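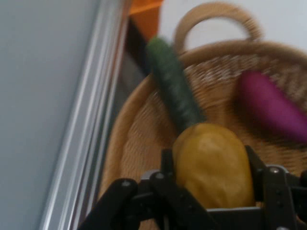
4. What the bulletins can and cannot show

4.1 The claim under test

Much of the writing on pastoral letters starts from the view that a letter issued by a bishop reaches the people in the pews. The letter is signed, sent to parishes, read aloud or printed, and then, the account goes, discussed. We have doubts about every step after the second. The evidence usually offered for reach is a count of parishes that received the text, and a count of parishes is a fact about the mail.

Our case is the letter on Sunday rest sent to all parishes of the diocese of Skimcombe. It asked Catholics to avoid needless shopping and paid work on Sundays, and it asked employers among them to think again about weekend schedules. The diocesan office later described the response as "broad and heartfelt." We wanted to know what that phrase rested on. The office was helpful and open with us, and its answer was that several pastors had called to say the letter had gone over well.

Pastors who call the office to praise a letter are a poor sample of pastors. They may be a worse sample of parishes.

4.2 Sources

We used two sources. The first is the Kondico collection of parish bulletins, which holds scanned copies of weekly bulletins from most parishes in the diocese. We took every bulletin dated in the month before the letter, the month of the letter (August), and the month after. This gave 597 bulletins. Missing weeks are not spread evenly. Small rural parishes that share a priest often print a single sheet, and these sheets are the ones least likely to have been saved. A reader who wants to believe in the letter's reach can suppose that the missing sheets were full of it. We see no grounds for that, but we cannot rule it out.

The second source is the Linavel parish survey, a mail and online survey of registered households. It was designed before the letter was written and was meant to ask about school fees and building repairs. One question on the letter was added late. The survey brought in 3,440 usable replies, which looks impressive until one asks who fills in a parish survey. Registered households are already the more settled part of a congregation. Those who answer by mail are older still, and likely to be in church on the weeks when a letter is read. Any error here should run in favor of the letter, and the reader should keep that in mind when we report how little the survey found.

4.3 Coding the bulletins

Each bulletin was read in full and coded under the Cordier scheme, which sorts church texts by how far they take up an outside message. At the lowest level a text does not mention the message. Next comes bare notice ("a letter from the bishop is available at the back of the church"), then reprinting in whole or in part, then comment, and finally local action, meaning some event or change in parish life tied to the message.

There were 2 coders. They worked apart and met afterward to settle differences. Most of their disagreements fell between reprinting and comment, and here we think the scheme itself is at fault. A pastor who prints a paragraph of the letter under the words "Please read this with care" has added something, but it is hard to say what. We coded such cases as reprinting. Earlier users of the scheme tended to code them as comment, and this choice alone accounts for a good part of the engagement they reported.

We also set a length rule. An item of more than 300 words on Sunday rest was marked as extended, whatever its level. The rule was meant to pick out parishes that had given the subject real space. In practice it mostly picked out parishes that had pasted in the whole letter, sometimes with the diocesan page numbers still in the middle of the sentences.

4.4 Results

Bare notice was the most common form of mention. Reprinting came second. Comment was rare, and local action rarer. Where local action did appear, it was nearly always an event already on the parish calendar, such as a potluck after the late Mass, now described as a way to "keep Sunday special." Two of the parishes that did this had used almost the same wording for the same event in the month before the letter went out. The coders first marked these as local action. We changed them to bare notice after checking the earlier issues, and we suspect that studies without a "before" month have let many such cases through.

The timing is also worth a look. Mentions bunch tightly in the week of the letter and then drop away. By the end of the following month they are gone from all but a handful of parishes. If the letter had started a conversation, we would expect some trace of it: a study group, a notice for a talk, a grumpy reply from the pastor to people who had complained. Bulletins are full of this sort of thing on other subjects. Parking produced more back-and-forth in our three months than Sunday rest did.

A defender of the letter might answer that a bulletin is the wrong place to look, and that the real work of a pastoral letter is done in homilies, in confession, and at kitchen tables. This may be so. It is also a claim that no bulletin, survey, or attendance sheet could ever count against, and it should be treated with care for that reason. We have no recordings of homilies. We did ask for homily notes, and the few we were given were typed up after the fact, at our request, by pastors who knew what we were studying. We have left them out.

The survey question read: "Do you recall hearing or reading a message from the bishop this summer?" Those who said yes were asked what it was about. Many said yes. Far fewer could name the subject, and among the subjects named, Sunday rest came behind the annual appeal, which is a request for money and arrives in its own envelope. A number of replies named messages that the bishop had not issued at all, among them one on fasting and one on the upkeep of cemeteries. We take this as a useful warning. People who are asked by their parish whether they remember hearing from the bishop know what the polite answer is.

There is a weak link between the two sources. Households in parishes that printed the full letter were somewhat more likely to name Sunday rest correctly than households in parishes that gave bare notice. We do not want to make much of it. Parishes that print full letters are larger, have paid office staff, and draw more registered families with school-age children. With the data we have, the effect of the printing cannot be pulled apart from the effect of being that kind of parish.

4.5 Did anyone change what they did on Sunday?

The letter asked for a change in conduct, so the fair test would be conduct. On this we have almost nothing, and neither does anyone else who has written about it. The survey did not ask about shopping or work. The diocesan office pointed us to Mass counts, which rose slightly in the month after the letter. They rise in that month every year, when families come back from vacation and religious education starts up again. We looked at the earlier counts the office was able to give us, and the rise after the letter does not stand out from the others.

The appeal to employers is harder still. We found one bulletin item in which a parishioner who owned a hardware store announced that he would close on Sundays. The item was reprinted in the diocesan newspaper and has since been cited as proof of the letter's effect. The store may well have closed for that reason. It may also have been losing money on Sundays – the item says that trade had been slow – and one store is in any case a thin base for a claim about a diocese.

Figure 2. Robotic arm with a two-fingered gripper holding a potato-shaped vegetable against a bamboo cutting board. 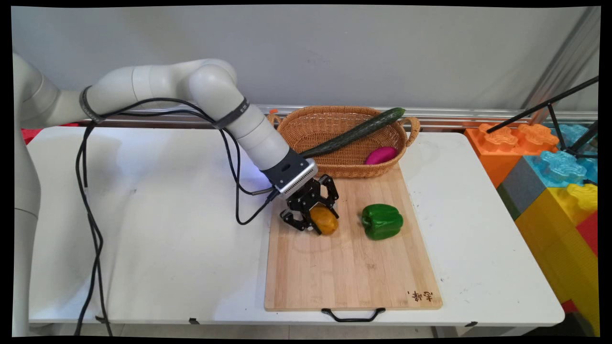 4.6 Limits of our own reading

We have been hard on other people's evidence and should say where ours is soft. The Cordier scheme measures print. A parish with a tired bulletin and a lively pastor will score low on it, and we know of no way to correct for this after the fact. Some bulletins are put together by a printing company that limits the space for local items, and in those parishes bare notice may be all that the layout allowed. We could not always tell from the scans which parishes these were.

We also have only one letter. Sunday rest may be an unusually dull subject, or one on which most people have long since made up their minds. A letter on a closer and more painful matter, such as the merging of parishes, would surely leave more behind in the bulletins. But a good deal of that would be anger, and the usual measures of reach would count it as success.

Finally, silence in a bulletin can mean several things. A pastor may leave a letter out because he disagrees with it, because it came in after the Wednesday deadline, or because the page was already full. We coded all of these as no mention. In a few parishes the letter turned up a week late under a heading that made the deadline explanation plain, and it seems likely that in others it simply never got in. The share of parishes that held the text back on purpose is unknown, and the diocesan office told us it had never asked.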